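Print this ticket | E-mail this ticket

Ticket 92: Ineck two-arm folding kit, right arm mistakes shadow for shirt
Opened by: Eliseo Espinoza
Product: Ineck folding kit, evaluation unit, supplied by Flodcombe
Status: open (reopened)
Mar 2, 2026

We have the kit on trial until the end of the lease, and I'd like to return it for the right reasons. The left arm folds like a patient aunt. The right arm goes for the hem, closes on a pinch of nothing, lifts the nothing carefully, and reports a completed fold. The log says "fold OK". The log is an optimist.

What I've tried so far:

Recalibrated both arms with the card in the box. Left passed. Right passed too, and then did it again.

Swapped the wrist cameras left to right. The fault stayed with the right arm, so I don't think it's a camera – or else I have two bad ones, in which case please open a second ticket for me.

Ran the 22 step grip test from the Flodcombe setup sheet. Step 6 asks for "a garment of medium color". We own black, gray and red. I used red and it went through clean.

Dropped the closing speed to the lowest setting. It now misses more slowly.

Red cloth is fine nearly every time. Dark garments on the green top are where it goes wrong, and a black T-shirt is the worst of them. Stills from the table and wrist cameras are attached.

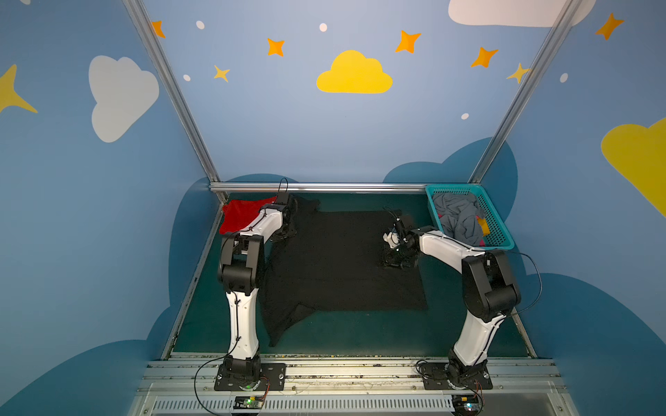
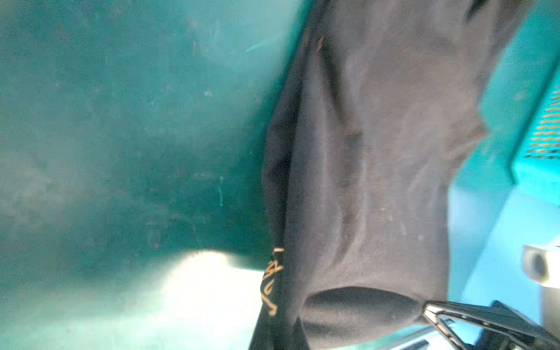
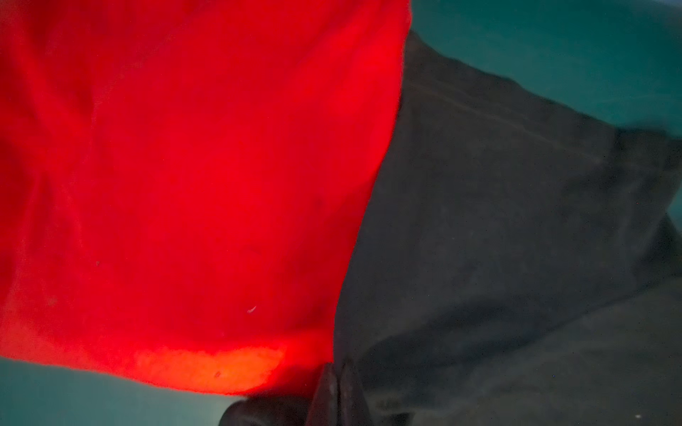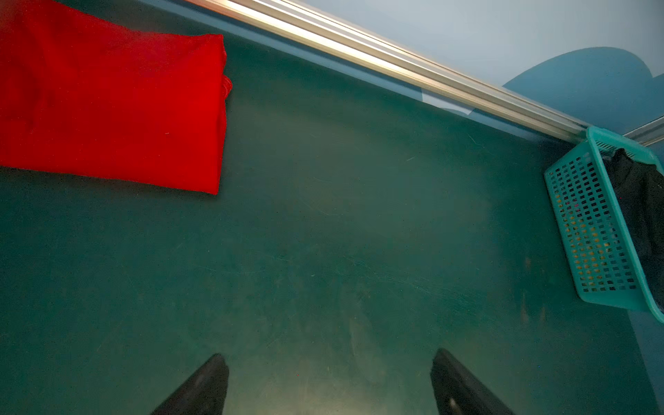 Attachments to ticket 92. First one is the table camera, the rest are wrist views.

Reply from Yaryna Hordiienko, Flodcombe support:
Thanks for the stills. Two things. In the second one there's a white glare patch on the table surface, left of the fabric, and in the last one a paler hazy patch across the lower middle. The edge finder in your version is easily upset by bright spots beside dark cloth. Please turn the lamp down, set edge contrast to 100 and run it again with the black shirt. Also, "fold OK" only means the arm finished its motion. We know how that reads.

Eliseo Espinoza:
Lamp down, contrast at 100. Better. It caught the hem on most passes, then folded a sleeve over its own finger and waited there politely until I hit stop. Can the message be changed to "motion finished"? I have to show these logs to people.

Yaryna Hordiienko:
Message wording is on the list for the August release. For the sleeve, raise the retreat height by 6 mm and leave everything else alone. Keeping this open until you've run a full basket.

Comments (3)

dmytriv_shop: Same fault with ours. A matte mat cured most of it. The mat cost more than I'll admit in writing.

Watetti user: Retreat height worked here, but you have to save it twice. The first save is apparently a rehearsal.

E. Espinoza: Saved it twice. Starting the basket now, dark stuff first.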